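**Collecte bimanuelle : faut-il garder les épisodes où les deux pinces se touchent ?**

Posté par Hòa Mạch, catégorie Apprentissage par imitation

Bonjour,

Je constitue un jeu de démonstrations téléopérées pour une tâche de rangement : prendre une petite pièce verte sur la table et la déposer dans le seau. Deux bras, doigts souples orange à nervures, deux points de vue (une caméra fixe sur le plan de travail, une caméra de poignet). J'enregistre avec Sokeo et je relis les épisodes dans Onik.

J'en suis à 358 épisodes. En relecture, j'en ai marqué 31 où les deux pinces entrent en contact ou presque, la pièce étant encore posée sur le bois. Le seau contient déjà des pièces vertes et une violette, et le reste du plan de travail n'est pas débarrassé — c'est voulu, je cherche de la variété dans le fond. 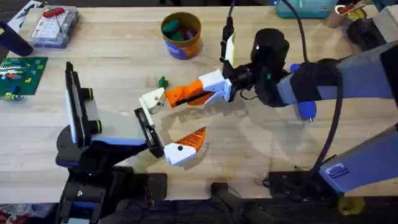

Tùng Khúc m'a déjà répondu sur le salon Skeretti qu'il supprimerait les 31 sans les regarder, au motif qu'une politique clonée reproduit les hésitations de l'opérateur aussi fidèlement que le reste. Je ne suis pas convaincu. Si je les retire, le modèle ne verra aucun état où les pinces sont trop proches, et il n'aura rien appris pour en sortir.

Ma question porte donc sur le tri. Quel critère appliquez-vous, et à quel niveau : l'épisode entier ou le segment ?

---

**sokeo_utilisateur**

Supprime. Le disque ne coûte rien mais l'entraînement si. J'ai eu le même souci avec Hajji, j'ai tout refait en une après-midi.

---

**r.delmotte**

Au niveau du segment, sans hésiter. Procédure que j'applique :

1. Découper chaque épisode en approche, saisie, transport, dépose.
2. Calculer la distance entre les deux effecteurs à partir des positions articulaires, pas à partir de l'image.
3. Étiqueter `proche` tout segment sous le seuil, `sortie` le segment qui suit si la distance remonte.
4. Conserver `sortie`, écarter `proche` si la durée dépasse 2 secondes.

Le seuil dépend de la géométrie des doigts. Avec des doigts souples, il faut compter la déformation : la position donnée par la cinématique n'est plus celle de la pointe dès qu'il y a appui. Vérifiez quelques cas à l'œil sur la vue fixe avant de figer la valeur. Les cas limites ressemblent à ceci, pièce verte à courte distance des deux pinces :

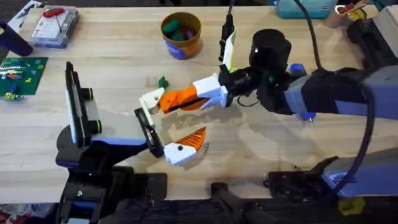

Sur le point 4, Hòa Mạch objecte que deux secondes lui paraissent arbitraires et qu'un opérateur lent serait pénalisé sans raison. C'est exact. La valeur vient de mes propres enregistrements, avec un seul opérateur. À plusieurs, normalisez par la durée médiane de l'approche de chacun.

Autre remarque, sans rapport direct avec le tri. Si vous entraînez avec la caméra de poignet, contrôlez ce qu'elle voit derrière la pince. Un écran allumé ou un voyant dans le champ peut devenir un indice parasite : le réseau corrèle une posture avec une tache lumineuse, et la politique se dégrade dès que l'écran est éteint.

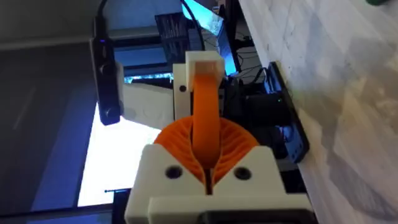 Pour le mesurer, masquez le fond sur 12 épisodes de validation et comparez l'erreur de prédiction d'action avec et sans masque. Si l'erreur augmente nettement alors que les doigts restent visibles, le fond pèse trop. Deux remèdes : recadrer, ou faire varier l'éclairage et l'affichage d'un épisode à l'autre. Le recadrage est plus rapide, mais gardez les deux doigts entiers.

Ne mélangez pas les deux corrections dans le même entraînement. Refaites d'abord un passage avec le tri par segments seul, puis touchez aux images.

---

**Hòa Mạch**

Merci. Je pars sur le découpage en segments. L'export d'Onik ne conserve pas les étiquettes en dessous de l'épisode, je vais donc les stocker dans un fichier à part, indexé par numéro de trame.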